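Ollby turns down the tap, again

The water main under Duan Street is 278 feet of cast iron that Ollby has been meaning to replace for as long as anyone has been paying the bill. In July it finally gets its turn, and 600 households get low pressure from 9 p.m. to 5 a.m. while crews from Brimex dig it up.

The town would like everyone to know that the water stays safe to drink. It will simply arrive slowly, like most things the town sends.
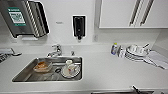 Ollby Public Works — Water Division

Residents are asked to skip the midnight laundry and leave the lawns alone. Anyone with a tankless heater may find that it sulks at low pressure and declines to light. A morning shower, after 5, should go better.

The first Saturday of the job is the noisy one, when the old valves come out. Two of them have been painted over so many times that the work order lists them as "round."

Parking on Duan Street is off limits overnight until the trench is filled. The fine for ignoring the signs is unchanged, and so, after 2,000 postcards mailed to say all this, is the sewer rate — for now.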